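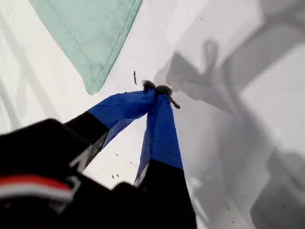 Reading time: 5 min
14 shares · 3 comments

Home Skills, Unit 4: Crumbs, Fuzz and Other Small Stuff
Course notes by Karla Cervantes

Welcome back! Last time we did big clutter, the boxes and the coats. This unit goes down to the smallest scale, and I have been looking forward to it since July. Small debris is where you learn to look at a surface properly, and once you have the knack you will see it everywhere (sorry in advance).

What we mean by small debris

Anything you could pinch between two fingertips. For these notes I split it into two kinds, since they behave so differently.

Fuzzy: lint balls, pet hair, bits of yarn, dust that has rolled itself into a clump. Fuzzy debris grabs onto things. Press on it and it spreads, wipe it with a damp cloth and it smears into little gray worms.

Dry and stiff: twigs, stems, crumbs, splinters, bits of dried leaf. Stiff debris rolls and snaps. Sweep at it too hard and one piece becomes five, and two of those are now on the floor.

Very often you get both together, a tuft with a crumb or a scrap of stem caught in it. Lift these mixed pieces whole if you can. Pulling them apart on the table doubles your work!

Pick first, wipe second

1. Get the light low and from the side. A phone flashlight laid on the table is fine.
2. Pick up the fuzzy pieces one at a time. Pinch from above, lift straight up, don't drag.
3. Pick up the longer stiff pieces next, holding them near the middle.
4. Gather the crumbs with the edge of a card and tip them into a dish.
5. Only now take the cloth. Fold it in four, wipe in one direction, turn to a clean side, wipe again.

Most people want to start at step 5. I did for years – and then wondered why my cloth was always full of hair.

White surfaces

Practice on white. It is unforgiving in the best way, and every dark speck shows. A white tray from the Lui set is what we use in class, but a big dinner plate will do for homework. Wood grain and speckled counters come in Unit 5, when your eye is better.

Cloths

A flat, light-colored cloth shows you what it has picked up. Keep it off to one side until you need it, laid flat, and shake it outdoors before washing. Wash lint-catching cloths apart from bath towels. The Drinano group tried them together last term and had to redo the whole load.

Class exercise

Work in pairs. One partner scatters a pinch of dried stems and a few tufts of lint on the tray, the other clears it using the five steps. Swap. Then try again with your other hand, which is much harder and a lot of fun. Talk over which pieces broke and where your grip was when it happened.

For next time

Choose one small surface at home, a nightstand or a windowsill, and clear it every evening until we meet. Write down what you find. Bring the list, and bring a cloth you like!

3 comments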